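**May – bench notes, sorting table by the wall**

Continuing from Ratih's page about the shelf labels. Today I worked on the small table, the one with the two baskets. The question is still the same one: which things should live in which basket, so that a person coming from the Santoso side can find a marker without asking anybody.

Rule as we wrote it last time, copied here so I don't need to look for it:

- brown basket = writing things
- orange basket = food and other things that do not belong to the bench
- green tray = what is in use now, nothing else
- plate = stays free until the snack

I am not fully happy with "other things". Paloma asked me what is an other thing and I could not answer well. Bríd proposed that we write "kitchen" and finish the discussion, but then the cube has no place. I leave it open.

## Layout

1. Brown basket at the back, against the wall. Markers begin on the tray, side by side, and the basket begins empty. I prefer this start because then everybody sees where the work is.

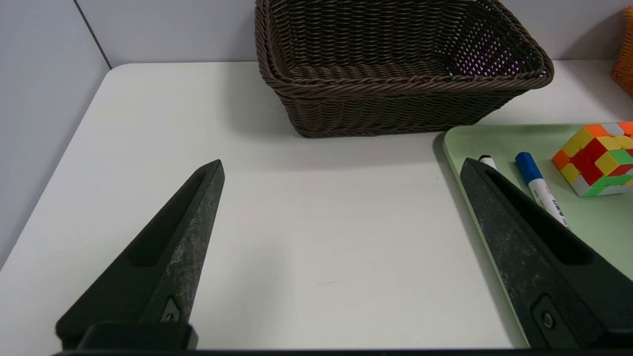
2. Orange basket to the right of the brown one, also at the wall. I wanted a hand's width between them. Melur wanted them touching. We did not measure, and I think it does not matter so much.

3. Tray in front of the baskets, the long side along the table. Please do not turn it. When it is turned the corner comes over the edge of the table and somebody will catch it with a sleeve (this was me, in the morning).

4. Plate at the right end, near the front.

## What I noticed

The rim of the tray is good for the markers. On the bare table they roll, and at Damstead we had one which rolled behind a cabinet and is probably still there. The rim stops them. For the cube the rim has no use, because a cube stays where you put it.

The brown basket is deep. For markers it is almost too deep: if you drop one inside it lies on the bottom, and from a chair you cannot see it behind the front side. Standing is fine. Melur says a cup would be better, and maybe she is right, but a cup falls over when it has only one or two markers in it. With 16 markers it would stand well, but then we would have a different problem.

I tried also the orange one for markers, only for a few minutes. The color makes it easier to notice from the door. Constanza does not like that we change the rule after we printed it, so I put it back and say nothing more.

Next to the markers I found later a small dark thing with a label. I did not put it there. If it is yours, please write it below this line, otherwise I count it as a writing thing.

On the food side there is less to report. The peach and the small red one with the label go both into the orange basket, with the peach lying next to it. 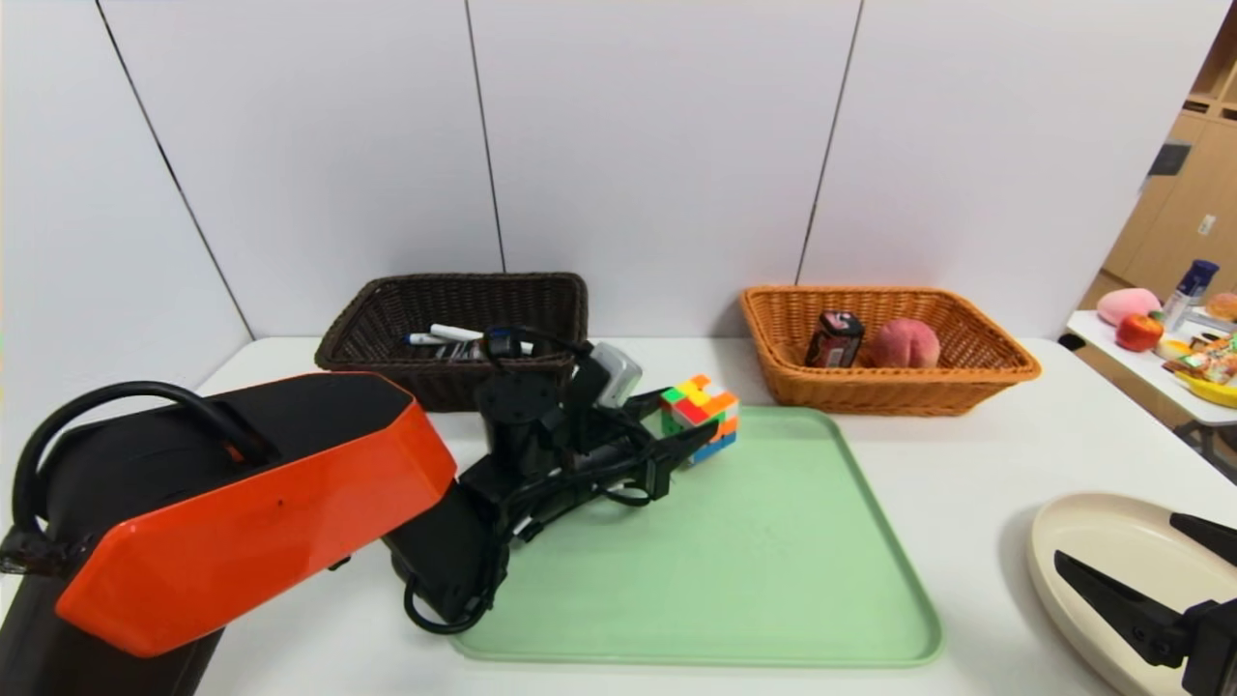 I would still like a cloth on the bottom, the weave is hard and soft fruit gets marks from it. We have a piece left from the Gullcombe boxes, 40 cm long. It should be enough if we fold it once. Ratih will look if it is clean.

The cube is the last item and the difficult one. It is not writing, it is not food, and people take it in the hand when they think, so it always moves. For now I keep it on the tray as "in use". I know this is a little bit cheating. If it stays there one more week I will write it in the rule. 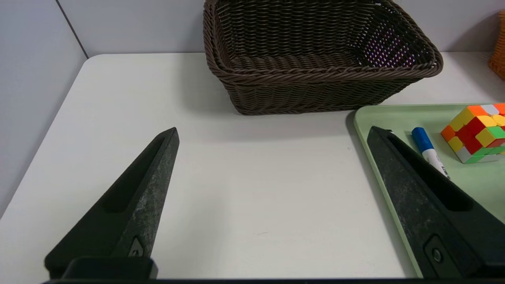 *Tray with the blue-cap marker and the cube, brown basket still empty.*

## Supplies

- Order the spare trays from Alance, item 786, same green if they have it. Constanza has the form.
- Labels: we have a roll of 200, so no order. The glue does not hold on the weave – use the ones with string.
- Markers: test every cap before it goes in the basket. Dry ones go to the bin, not back to the tray.

## To do

- Ask Bríd for the final word, "kitchen" or "other things"
- Fold the cloth, try it in the orange basket first
- Clear the second table also, it is getting full and I have no rule for it yet
- Melur: bring the cup, so we can compare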